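**Otenen path to stay open through winter, with new rules for horses and bikes**

The gravel path between Otenen and Custden will stay open all winter for the first time, the district office decided this month. Until now it was closed from November to the end of March, and people who wanted to walk or ride between the two places had to use the main road.

The decision comes after a trial period in which the office collected opinions from residents on both ends. It received 219 written answers. Most of them asked for the path to stay open in the cold months, but many also wished for clearer rules on who may use it and at what speed. Both wishes are now in the new plan, which starts in November.

Walkers may use the path at all hours, as before. Cyclists may use it too, but they must slow down when they pass people on foot, and they must have a working light after sunset. Horses are allowed only between nine in the morning and three in the afternoon, and only when the ground is firm. When the ground is too soft, the office will put a red sign at both entrances. Riders who ignore the sign can get a fine of 159.

The question of horses was the most difficult one. The stable at Custden has used the path for many years for its slow rides, and it did not want to lose the winter season. On the other side, people in the new houses at the Otenen end complained last spring about deep hoof marks that filled with water and then froze in the night. The hours and the red sign are a compromise. The stable has accepted it for one winter and wants to speak about it again in April.

There will be no lighting along the path. The office looked at this possibility in summer, but the cost was too high and the farms on both sides were against it, as their animals stand close to the path at night. Instead, small reflecting plates will be fixed on posts at the two bends near the stream, where the path is most narrow. This work should be finished before the end of October.

Snow is another matter. The path will not be cleared by machine and no salt will be used on it. The office says that salt damages the grass on the sides and goes from there into the ditch, and that a plow would take away the upper layer of gravel together with the snow. People who use the path in snow do so at their own risk, and a sign will say this at both ends – in larger letters than the sign which is there today.

Repairs are planned too. The firm Byun, which built up the middle part again four years ago, has the contract to fill holes and to bring new gravel where the old one has been washed out. The contract is for 1245 meters, beginning at the parking place in Otenen. The rest of the path is in better condition and will be checked again in spring. While Byun is working, the path will be closed on that part during working hours, for up to two weeks. Walkers can go around by the lower field road, but this road is not suitable for strollers or wheelchairs. 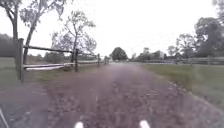
Some residents of Otenen are still not satisfied, and one wrote to the office that a path which is open in winter but never cleared is open only on paper, and that older people will go back to the main road after the first heavy snow. The office answered that it will count the complaints until March and then decide if a small plow with a rubber edge could be tested on the flat part.

The bus company Fliker, which runs the line along the main road, does not plan to change its winter timetable. It had feared at first that fewer school children would take the bus if the path is open, but the school in Custden has said that it will still advise the younger classes to take the bus during the dark months. The stop near the path entrance stays where it is. A bench was requested there by several people, and it is on the list for next year.

Dogs must be on a leash on the full length, as in summer. The two trash cans at the Otenen entrance will be emptied once a week in winter. At the Custden entrance there is none, and visitors are asked to take their trash home.

The complete rules hang in the window of the district office and at the stable. Questions can be asked at the office counter in the mornings until noon, or in writing. Notices of damage, for example broken fence rails or fallen branches, should go to the same counter – please with the number of the nearest post, so that the place can be found quickly.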